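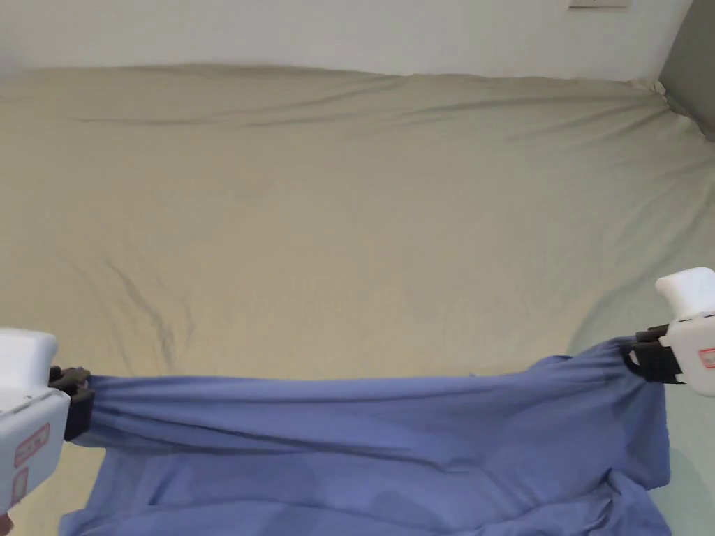
Sleeping while the others are awake

A conversation with Mahsa Naseri about night work, daytime sleep and small rooms

4/4/19

Mahsa Naseri worked 2287 night shifts before she stopped. She knows the number because she wrote every one of them in the same kind of pocket calendar, one calendar for each year, first in the bakery and later in the parcel hall of Cala in Curkport. Today she works in the office of the same company, where she makes the shift plans, and two evenings a month she gives a free course for people who work at night and cannot sleep in the day.

I met her in the kitchen of her apartment on Sedgwick Street. She put tea on the table, and a plate of dry cherries, and asked me first how I sleep. I said not so well. "Then you will be a good listener," she said.

She grew up in Zirkent, where her father was a baker. He went to bed after lunch and the whole family walked on the toes until evening. "We were four children in three rooms, and we knew which door makes noise and which one does not. I thought every family lived like this. When I visited my friend and her brother was singing at three in the afternoon, I was shocked. I told him, are you crazy, your father is sleeping! But her father was a teacher."

So she was not afraid of night work when she came to Curkport. She needed money, the bakery needed people, and she liked the quiet streets. The first winter was easy. The trouble began in the second year.

"I came home at seven, I was very tired, I lay down and my eyes were open. I heard the bus, I heard the neighbor, I heard the water in the wall. At ten I slept, at one I was awake. Then I slept on the bus on the way to work and missed my stop. I did that many times. The driver started to call me when we came to the bakery."

She tried what most people try. She drank less coffee, then more coffee. She bought a sleeping mask that fell off, and drops from the pharmacy that tasted of grass. She paid 389 dollars for a very heavy blanket and gave it to her cousin after one month, because she felt in it like a fish under a stone. The cousin still uses it and is very happy.

What helped her in the end came from an older colleague in the parcel hall. He told her that she had a timetable for work but no timetable for sleep. "He said, when do you go to bed? I said, when I come home and everything is finished. He said, everything is never finished. Choose an hour." She chose 8:30 in the morning, and for the first weeks she kept it also on her free days, which cost her some friends, she says, or at least some breakfasts.

I ask what is the first thing she tells people in the course.

"That they should tell the family," she says. "It sounds too simple. But many people are ashamed to sleep in the day. They let the phone on, they open the door for the mail, they say to the sister, yes, call me at noon, no problem. And it is a problem! If I call the sister at midnight she will be angry, but noon is the midnight of the night worker. I say this in every course, and always there is someone who becomes quiet and then goes out to make a call."

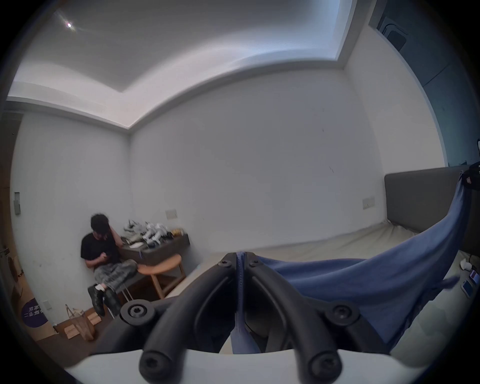
The phone is a chapter by itself. When she started in the parcel hall, the telephone stood in the hallway and had a wire. Now people take it to bed with them after the shift, and she does not blame them for it. "You come home and your husband is leaving, the children are leaving. The only place where people are is the phone. So you look a little, and it is half past ten." Her advice is modest. Look at it before you go in the bedroom, sitting somewhere not too comfortable, and put an alarm for the end of it as you put an alarm for getting up. She does not ask anyone to give it up. The ones who promise to give it up, she says, do not come to the second evening.

About darkness she is more strict. She used to hang a winter coat over the curtain rod. Later she sewed a second curtain from thick fabric, 200 centimeters wide, so that it went over the window on both sides. She thinks people spend too much money on the mattress and too little on the window. "A bed must be clean and flat and not too soft, and this you can have for a small price. But if the sun is on your face at eleven, the best bed in the world does not help you." 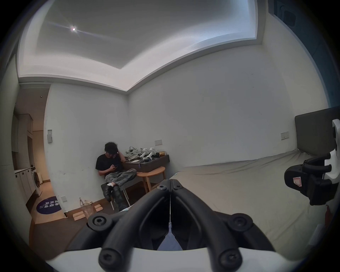
If you share the room

Many who come to her course do not have a bedroom for themselves. They share with a partner who works in the day, or with a roommate, or with a child. Mahsa shared a room for six years with another woman from the bakery, and she speaks about it with warmth, but she also remembers a fight about a hair dryer.

"We wrote a paper and put it on the inside of the door. From this hour to this hour, no light. Clothes for tomorrow are prepared outside. Who wants to read, reads in the kitchen. It looks cold, such a paper, but after it we did not fight anymore. Before it, each of us was thinking the other one should understand."

She recommends two blankets for couples, even in a wide bed, and she recommends to make the bed again when the second person goes in it. Her husband laughed at this in the beginning. Now he does it also when she is not at home.

What the company can do

In February she changed the shift plan at Cala. Before, the workers moved between early, late and night in one week. Now they stay on one shift for longer, and there are always two free days after the last night. It was not easy to get this. She calculated it three times and the manager sent it back two times.

"They asked me what it costs. I said, 2000 dollars in the first quarter, and I can show you where. Then I asked them what it costs when a man falls asleep beside the belt. For this they had no paper."

She does not want to say that the problem is solved. Some of the younger workers liked the old plan better, and one has told her so every week until now. She listens to him and she writes it down.

And does she sleep well herself, now that she works in the day? She pours more tea before she answers.

"At night, so-so," she says. "After lunch, wonderful."

The next course in Curkport begins when the summer plan is out. People from other companies are welcome, and they can bring the person they live with.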